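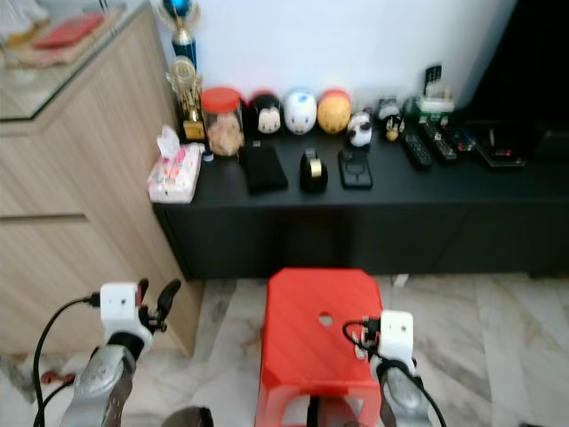

Skirville low media console, black
Reviewed by Yasmine Slaoui
March 3, 2023

We bought the Skirville in July to replace a TV stand that was too short for the wall. I wanted something low and black with a flat top and no raised lip around the edge. The Skirville is sold in two lengths and we took the longer one. It cost 2,416 dirhams, plus 220 for delivery to the door. Carrying it up the stairs was extra and we did that ourselves.

I have now lived with it long enough to say what works and what doesn't. The short version is that I would buy it again, but there are two things the store page should say and doesn't.

Assembly

It comes in two boxes. Reda Amrani, my brother-in-law, helped me put it together and we finished it in one evening. The instructions are drawings only. Step 7 shows the back panel going in the wrong way around, and if you follow it, the cable opening ends up on the wrong side. We took it out again and turned it. Apart from that the holes lined up and there were no missing screws. There was one extra bag of dowels that we never found a use for.

You need two people for the last part, when it is turned over and set on the floor. Our floor is hard and slippery, so we slid it into place on an old towel. It sits flat against the wall now. If you have baseboards, measure them first, as the back has no cutout to clear them.

The top

The top is the reason to buy this piece. It is long enough for the TV at one end and all our other things along the rest. On ours that means the trophies at the left end, then the jar of snacks with the lid everyone reaches for, then the character figures in a row toward the back. The front half is for things that get picked up and put down all day, like phones, tape and remotes.

I did expect to clear it off more often than I do. A long flat top collects things. If you like an empty surface, get the shorter one.

The finish shows dust. This is my first complaint. Black furniture always does, but this one seems worse than the desk we had in the same color. I wipe it with a damp cloth and then a dry one, and if I skip the dry one there are streaks. Polish made it worse. The store sells its own cleaning kit under the Grabowska name and I didn't notice any difference between that and plain water.

Scratches have been less of a problem than I thought they would be. I put felt under the bases of the trophies on the first day and I still recommend doing that. The glass jar went without felt and has left no mark that I can find.

Height

It is low. Check the height against your seating before you order. From our sofa the TV is where I want it. From a dining chair you are looking down at it. The kids use a red plastic stool in front of it and for them the height is right. It is also low enough that a toddler can reach everything on top, so keep that in mind if you have one visiting. When my friend Salma Helmy comes over with her son, the tape dispenser and the phones get moved first.

Next to other furniture

We already had a light wood-grain cabinet with a glass top, and the console stands to the right of it. I was worried the two would look bad together. They are different colors and were never meant as a pair, but the contrast is fine against a white wall. The glass top is easier to keep clean than the console, I will say that.

Keys

The old stand had a small tray for keys and the Skirville has nowhere good for them. On the open top they slid behind other things and we lost time every morning. I bought a pack of Punura stick-on hooks for this, and they deserve a few lines here as they are now part of the setup.

They are metal hooks on square white backings. I put them on the marble-patterned panel. Clean the surface, press, and wait a day before hanging anything. I waited the full day. They have held our key bunches without slipping. The white squares are not invisible on a veined surface, and I would have paid a little more for clear ones.

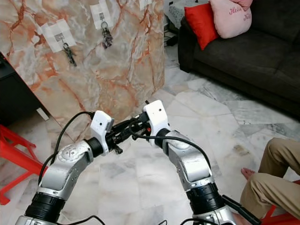 Two bunches of keys on the stick-on hooks.

One hint if you do the same: put them farther apart than looks necessary. Mine are at different heights, and that keeps one bunch from tangling with the next. I have not tried to remove one, so I can't tell you what the adhesive leaves behind.

Cables and devices

My second complaint is the cable opening. There is one, and it is too small for a plug with a built-in adapter. I had to feed the cable through from the other end. The set-top box stands on the top at the far right, by the TV side, and its cable goes straight down behind the console instead. That works because nothing is fixed to the wall there, but it means the console can't be pushed back the final bit.

The box doesn't get hot enough to bother the surface. I checked after a long evening of football and the finish under it was the same as everywhere else.

For the remotes I tried a Birkik organizer, the kind with slots, and returned it because it tipped over whenever two remotes were in it. We now use a green and white holder we already had, and the rest lie flat in front of it. You can grab them without looking, so I have stopped trying to improve on this.

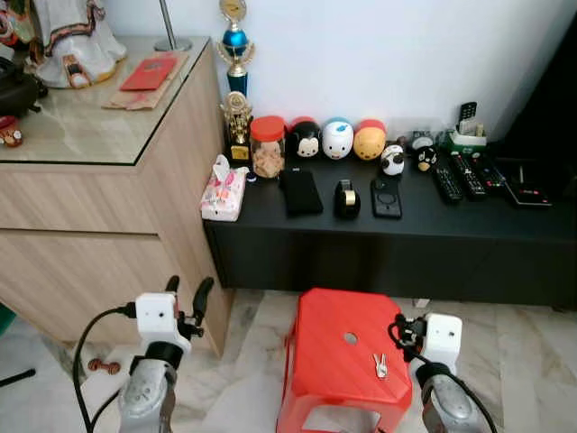 Right side of the top: three remotes, the holder behind them and the set-top box or router at the end.

Customer service

I wrote to the store about the step 7 drawing. Someone named Reinhold Schwerdtfeger replied after two days, thanked me, and said the sheet would be corrected. He also offered a replacement back panel, which I didn't need. When my neighbor Ekrem Şimşekoğlu ordered the same console later, his sheet still had the old drawing. He had been told by me, so he lost no time over it.

Delivery for both of us was on the day promised. My boxes had a crushed corner but nothing inside was damaged.

Who should get it

It suits a long plain wall and a household that wants its things within reach. It doesn't suit anyone who hates dusting or who has thick plugs and no patience. The store often has 20 percent off in the summer and I missed it by a week, so wait for that if you are not in a hurry.

Good: length, flat top, stays steady, surface resists scratches.
Bad: shows dust and streaks, small cable opening, error in the instructions, no cutout for baseboards.

Rating: 4 out of 5. The Punura hooks get 4 as well, and would get 5 in clear.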